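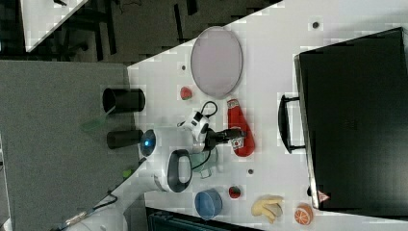
# Teaching days at the Drulard bench

I finally have a page for our demo collecting, which a few of you have been asking me about since May! This is the job I do most afternoons now: I drive the arm through a task by remote control, the computer records every move, and later a model called Pustum tries to learn the task from what I did. I'm the teacher, basically, and some days I'm a pretty clumsy one.

The task set this time is table clearing, with pretend groceries. Each run starts with a shuffle of the props, then one grasp, one lift and one drop-off. Binta Effiong wrote the task cards (she has much neater handwriting than I do) and Kasun Thambiah looks after the software, called Edet, that turns my hand movements into joint movements.

## The red bottle

The gripper is at the bottle here, fingers over its side, with the bottle lying down on the white tabletop. Bottles on their sides are my favorite grasp to teach and also the one I mess up most. You want to come in across the body, and the base end is wide enough that if you drift toward it the fingers just push. I go in slow, stop, look, and only then close. Binta says my stops are too long and the model will learn to dawdle - she may be right, we'll see what Pustum makes of them.

The plate, the strawberries, the bananas, the cups and the cut orange all stay out while I go for the bottle. I like a busy table for this one. My very first demos had a single object on a bare surface, and Pustum got lovely at those and hopeless at everything else.

## A few notes from the driver's seat

I get asked a lot whether it's hard. The first hour is awful! Your hand wants to turn your wrist the way you would at home, and the arm has its own ideas about which way round to get there. After a week or so you stop thinking about the joints and only think about the fingers.

We also tried teaching by hand, where you hold the arm itself and walk it through the motion. It's great for big, slow moves and I still use it to show new people what the reach feels like. For grasping I went back to the remote, mostly so my own arms stay out of the camera views.

My limit is 35 good runs in a sitting, then I swap with Kasun. Past that I get sloppy and start cutting corners on the approach, and those runs end up in the bin anyway. We passed 3199 kept runs last month (Kasun brought donuts), and the next batch goes over to the Firkport group so they can train on it too.

Cups are next on the cards - Binta wants them picked up by the rim and I want to try the handle on the green one. I'll add more pictures when we get through that set.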